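1/ Je viens de lire le « guide de l'emballage malin » de Wasia, et j'ai quelques questions. Beaucoup de questions. Fil.

2/ Première promesse : un bon calage « divise la casse par trois ». Par trois par rapport à quoi ? Un vase lâché tout nu dans un carton ? Aucune méthode, aucune source, et un bouton « commander » juste dessous.

3/ J'ai déménagé en mai, avec un kit Datomby à 142 euros. Cartons double cannelure, rouleau de bulles, adhésif « silencieux ». L'adhésif n'était pas silencieux. Les cartons étaient corrects, pas meilleurs que ceux que la pharmacie du coin me donnait gratuitement.

4/ Résultat : 2 verres cassés. Tous les deux dans le carton que j'avais fait en suivant la notice à la lettre. Les assiettes emballées dans des torchons n'ont rien eu. Je n'en tire pas une loi générale, mais j'aimerais que Wasia ait la même retenue.

5/ Deuxième promesse : la « protection colorée » qui permettrait de repérer le fragile d'un coup d'œil. Le bleu pour la vaisselle, le rose pour l'électronique. Teixeira a repris l'idée dans son catalogue, avec un supplément pour la couleur, évidemment.

6/ Sauf que du plastique bleu au fond d'un contenant noir, on le voit quand on a déjà le nez dedans. De l'extérieur, un feutre et le mot FRAGILE font le même travail.

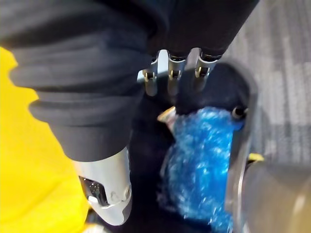
7/ Troisième promesse : le « réutilisable à l'infini ». Ma réserve de film à bulles a fait un déménagement et quelques colis. La moitié des bulles sont plates. L'infini est donc assez court.

8/ Et puis il y a le volume. Chez Mendeddale, on vous vend 547 litres de rangement « optimisé ». Combien de litres une fois que tout est enveloppé en triple épaisseur comme ils le recommandent ? La fiche ne le dit pas, j'ai cherché.

9/ Ce que je garde quand même : le lourd en bas, rien qui bouge quand on secoue, et du papier froissé dans les coins. Ma grand-mère faisait ça avec le journal de la veille.

10/ Si quelqu'un a une vraie comparaison entre bulles, papier et torchons, avec un protocole, je prends. Les codes promo, non merci, j'en ai déjà reçu trois depuis le post 3.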